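Unit 6: Learned policies and the garment cell

Vendors will tell you that cloth handling is a data problem. Collect 3,000 demonstrations, train one policy from camera images to joint commands, and it works. I'd ask you to read the Gudutden report with a pencil in hand. Its headline success rate comes from 200 trials, and the report never says what ended a trial or who was allowed to reset the garment. Without that, the number means very little.

Our own stack is plainer. Ninh handles perception and Protska plans for 2 arms over one shared table. Read the Etness interface notes before lab. 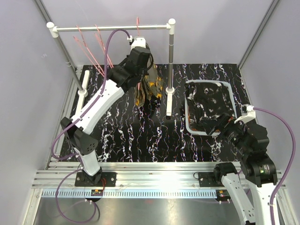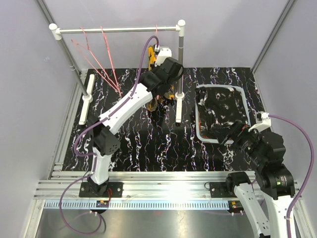
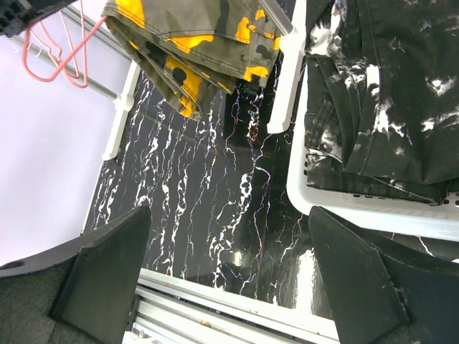
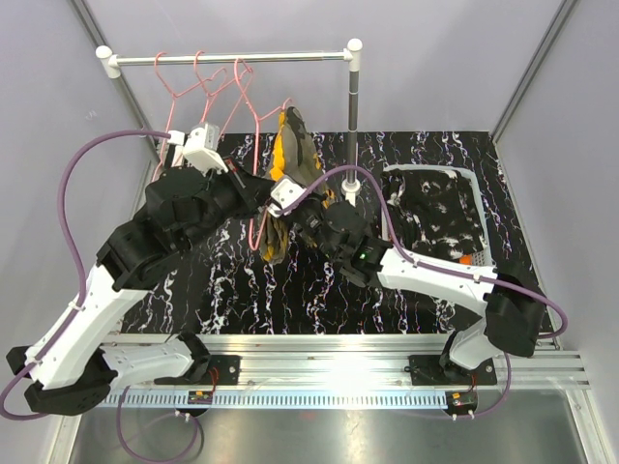 State estimation is where most of these claims get thin. A planner wants to know which garment is which and where each one ends, and cloth gives you neither for free. Take the tray: the black garment in it has pale markings, and so does the black tabletop. A segmenter that leans on color and texture can merge the two – and still report high confidence. The wrist view shows seams and a pocket opening on that garment, better cues if your model uses them. Don't assume it does. Mask the tray rim, run Ninh again, and bring both outputs to section.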